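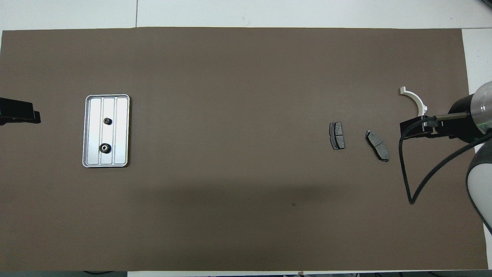 Sutlow bench cell: equipment plan

Shopping list and notes for the Sutlow small-parts cell, last updated 2026-07-18. One arm sorts brake pads and little gear-like parts, and we love how much it can do on a plain white table!

What to buy first

Brown paper, 3 rolls. Dark gray pads lie on it all day, so it wears out.
Metal trays with three channels, 39 of them. The small black parts sit in the middle channel.
Gripper spares from Flarnex – order early, they go fast.
Longer cable and clips, for a tidier run along the arm.

What can wait

A second arm (Stavimska or Thaler, quotes due in September). Please keep the table size the same if you copy this plan – everything else is easy to swap.

Budget split

Arm and gripper: 70 percent
Everything else: 30 percent

Files

parts.csv has 59 rows, one per item, with supplier and lead time. Fixes and better prices are very welcome!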